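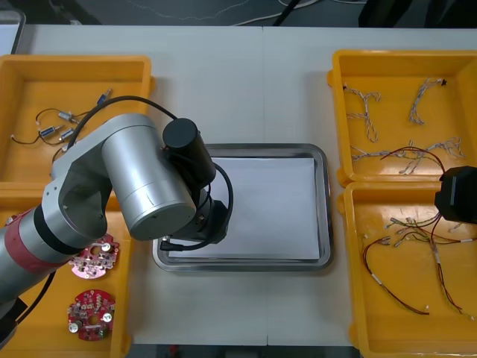

*Current sorting setup: four yellow trays, steel one in the middle with paper in it*

**benchmouse** — 03/04/2025

OK so I've been fighting with loose parts all winter and I think I finally have a layout I like. Yellow plastic trays at the corners, stainless tray in the center with a sheet of white paper laid in the bottom. The little solenoids live top left. Everything gets sorted through the middle tray and then goes back out to whichever corner it belongs in.

My question is about the paper. Do you all line your steel trays or am I being fussy? I like it because small stuff shows up so much better on white than on shiny metal. But it slides when I tip the tray.

**tin_lid**

Not fussy at all! I've done it for years. Cut it a hair smaller than the floor of the tray and put one dot of glue stick in each corner. Peels right off when it gets grubby.

**Okra77**

I'm going to disagree. Paper sheds, and the fibers end up in things. I went over to a thin silicone mat from Brillero and never looked back — you can rinse it, and parts don't roll on it.

**tin_lid**

For solenoids? We're not building watches here. A sheet of printer paper is basically free and you can write on it. I pencil the part numbers right next to the piles.

**Okra77**

Sure, and then you tip the tray and the piles are next to somebody else's part numbers.

**benchmouse**

Ha, OK, that has happened to me. I do like writing on it though. I'll try the glue stick first and see.

**slowsolder**

Can I ask about the wires in that top left tray? They're trailing all over the floor of it. When I kept mine like that I'd pick up one and get three. Now I fold the leads back and put a twist tie on each one. Takes an evening if you have 50 of them, but only the once.

**benchmouse**

Fair. I have 90 in the bag they came in (Avden surplus box, mixed lot) and only put a few out at a time, so I've been lazy about it. Twist ties or tape?

**slowsolder**

Twist ties. Tape leaves goo on the insulation.

**Okra77**

Agree on that one. Masking tape is the worst for it.

**pella_v**

Where did you get the yellow trays? I need something shallow with a lip like that.

**benchmouse**

Stidesex, the restaurant supply place by me. They were in the back by the bus tubs. Didn't see them on their site, so you might have to call.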